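Minutes of the September meeting, Parents and Helpers Group, Enau Street Playroom

The meeting got going at 7:10 in the evening, a little behind time while we hunted for enough grown-up chairs. There were 9 of us present. Abelardo Zúñiga took the chair and I took the notes, so any muddles below are mine and I will happily fix them if you tell me before October.

Minutes of the last meeting. These were passed around and agreed, with one correction. The spare coat hooks are going up beside the sink and not behind the door, where the little ones would never find them again.

Money. Abelardo read out the balance, which stands at 355 dollars after the summer bake sale. Everyone was very pleased with that, and it was agreed to send a warm thank-you to all the families who baked, and also to the ones who bought far more lemon bars than they could possibly have needed. We still owe Nurer for the paper towels and the hand soap. Abelardo will pay that bill this week. The sticker order was for 1000 and all of them have come, so please stop bringing stickers from home, kind as it is!

Craft cupboard. We had a long talk about the cupboard, as we do most months. The glue sticks have been sorted and the dried-up ones thrown away. The Plondent paints are nearly finished, apart from the brown, and it was agreed to buy more of the same, as they have washed out of every shirt so far. One parent asked if we could try chalk on the back patio while the weather holds, and the feeling was that we could, as long as it goes in its own tub and comes back in before snack.

Books. We now have 46 picture books on the low shelf, counting the ones given to us over the summer. A few need tape on their spines. Two of the mothers offered to do this at home and will each take a bag. There was some debate over whether the very torn ones should be kept for cutting up, and we settled on yes, so long as the children don't see us doing it.

Printed sheets and the big table. This took up the most time, and I think rightly so. Everyone likes the big cartoon sheet with the blue band and the white clouds along its border, and several people spoke up for leaving it out more often, where the children can gather and talk about the little pictures. Others felt, quite fairly, that the table is also wanted for puzzles and clay and can't be given over to one thing all morning. After going back and forth – very cheerfully, I should say – we agreed that the sheet will be out for the first part of the morning and put away before snack. It is to be rolled and never folded. Abelardo offered to find a long tube for it. We also agreed to keep cups off the table while any paper things are on it, and that goes for our own coffee too.

Fall open morning. Suominen Bakery has kindly offered rolls again. We would like a short welcome, some singing and then free play, with the families coming and going as they please. Name tags were voted down. Sign-up lists for setting up and sweeping will be on the door by the end of the month.

Any other business. One mitten, red, left over from last winter, is still on the windowsill and still looking for its owner.

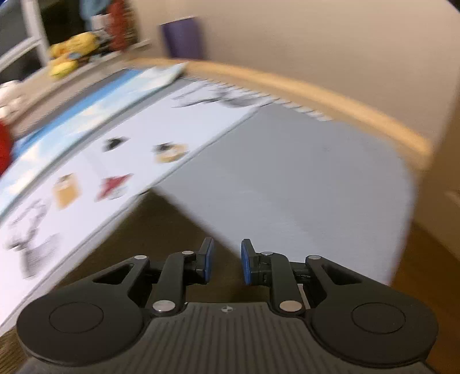
If it hasn't been claimed by the next meeting it will go in the dress-up box with the others. The meeting closed at 8:35, and thank you to everyone who stayed behind to stack the chairs and rinse the mugs.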